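Lists > Prirndale Craft Guild > Classes and Workshops

Last updated: September 11, 2026

Subject: Re: Bookbinding class, paper order and room

Hala Moussa wrote:

> Do we still need to bring our own bone folders? And is the
> fee the same as in spring? I have two people asking and I
> don't want to tell them the wrong thing.

Hala,

Bone folders are in the kit now, so tell them no. They should bring a metal ruler and an apron. The fee went up by $5 to cover the linen thread, and it can be paid on the first night.

The class runs four evenings in October. We start with a single-section pamphlet, then two evenings on Coptic stitch, and the last one is for covers. I have 200 sheets of the Luvent text paper put aside, cut short grain. Please don't use it for the card group.

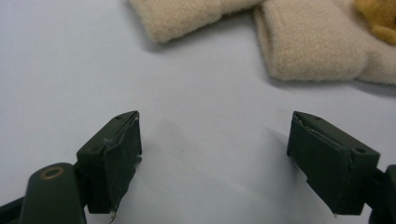
Folded beige fleece and a yellow plush toy on a pale tabletop.

Room: we have the upstairs one at Ferraro again, with the long tables. The awls and the punching cradles are in the gray cabinet on the landing. Two cradles have come unglued and I will fix those before we start.

Book cloth is the open question. Tranance quoted $547 for the full set of colors, more than I want to spend on one class. I would sooner get the dark blue and the rust and leave the others for next year. If anyone has offcuts at least 20 inches long, I can use them for the cover evening.

Send me your two names when you have them and I'll add them to the sheet.

Rosalba D'Amico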